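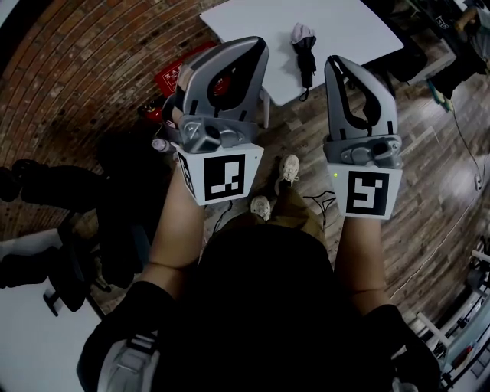 Allham services hand-held gripper sets and the bench they are checked on. We work from one workshop in Clutivwood, where the Amby bench has been set up since our first year. Most of what we do is inspection, alignment and replacement of worn parts. This page describes how the bench is run, as customers usually ask about that before they ask about us.

## What we look after

An Amby set is a left and a right gripper. Each has two curved fingers with black inner pads, a metal mount with a small housing above the block, and a white square block that carries the printed marker. We currently hold service records for 182 sets. Sets are always handled as pairs, even when only one side has been reported faulty, and the two sides leave the workshop on the same record.

## How a set is checked

A set coming in is logged, wiped down and put through the same sequence:

1. Fingers opened and closed by hand through full travel. Any catch or side play is written down before anything is loosened.
2. Pads inspected for wear at the tip. Pads are replaced in pairs.
3. Mount screws checked for torque, then marked with paint.
4. Marker faces cleaned with a dry cloth and compared with the reference sheet. A lifted corner means a new marker. We do not glue corners back down.
5. Both grippers picked up and held at working height by a technician, who checks balance, finger clearance and the indicator light.

Step 5 was added after a run of sets passed on the bench and came back within the month. The fault was in the mount and showed only when the gripper was held at an angle. The step takes six minutes and is done standing, away from the table.

## The bench

Alignment is done on a fixed plate supplied by Verhoeven. The plate is checked at the start of each shift and again if anything heavy has been moved near it. Full recalibration is done every September, and the bench is closed to incoming work until it is finished. The plate has 27 reference points. If one is out of tolerance, the whole plate is measured again – correcting a single point has given us bad results in the past.

Spare fingers, pads and blocks are stored by revision. Older revisions use a shorter mount screw and must not be mixed with current stock.

## People

Sanne Coppens runs the workshop and signs off every set. She wrote the check sequence and keeps the fault log. The technicians rotate between intake, bench and final check, so that the person who repaired a set is never the one who passes it.

## Sending work to us

Pack left and right together, fingers closed, with the cables coiled separately. Include a note of the fault and when it was first seen. Intake closes at 3 p.m. Sets arriving later are logged the next working day.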